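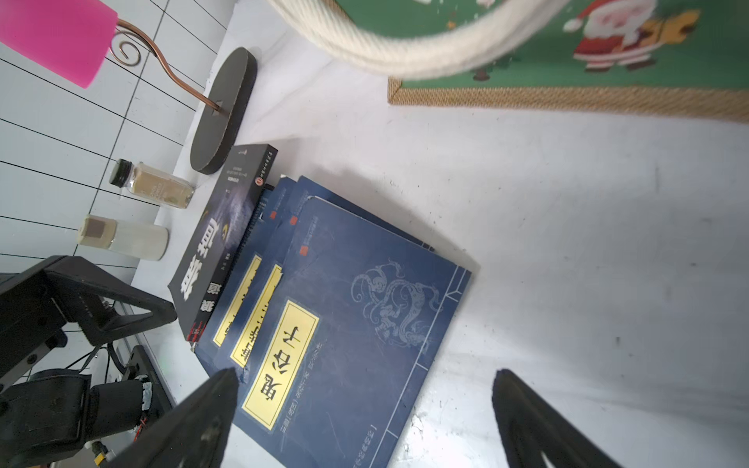 Resetting the table between episodes - what is your rule?

lomow_bench
Posted 16/03/2021
Need a sanity check before I write this up for the lab. We're doing tabletop pick and place, wrist cam only, mixed household stuff. Books, small jars, a rope, whatever. My draft rule is full reset every 15 episodes: everything off, wipe, put back by a printed layout card. Operators hate it. They want to just nudge things by hand and keep going. Thoughts?

skarcombe
Nudging is fine. You WANT variation. Layout card gives you the same table over and over and the policy learns the table.

Marlina Raju
Disagree, sort of. Variation yes, but logged. We let people nudge for all of November and when we went back, 381 episodes had an object lying somewhere the arm could not reach at all. No note on any of them. Had to rewatch every one.

skarcombe
thats a logging problem not a reset problem

Marlina Raju
Same thing in practice. If there's no fixed point where someone stops and looks, no one logs.

tinsnips
What about the jars? If they are the small glass ones lying on their side with powder in them, I'd have a rule just for those. Ours says lids taped, grip force capped, stop button within arms reach of the operator. Glass plus powder near a gearbox, no thanks.

lomow_bench
Lids not taped in the draft. Adding it. Force cap we have but its per task, not per object.

tinsnips
Per object. Always. A book stack and a jar shouldn't share a number.

skarcombe
Per object caps are a pain with 200 objects. Three classes: rigid, soft, breakable. Done.

tinsnips
ok three classes I can live with

oldservo
Two more for the writeup.
1. Hands out of the area before the arm is enabled. Sounds obvious, but hand nudging is exactly when people skip it.
2. Anything long and floppy (rope, cords) stays clear of the wrist wiring. Exposed wires near a motor and a loop of rope, you'll snag one sooner or later.

lomow_bench
Number 1 settles it for me tbh. Nudging with the arm live was going on here, I've seen it.

skarcombe
So disable, nudge, enable. Still don't need the card.

Marlina Raju
Card at the start of each session, free nudging after with arm disabled, one line in the log every time. We've run 1,000 episodes like that on the Skollotar project and the bad ones are easy to find.

lomow_bench
Going with that. Card at session start, full reset at 15 stays only for the breakable class. Will post teh draft when Subramaniam has signed it.

skarcombe
15 is still too often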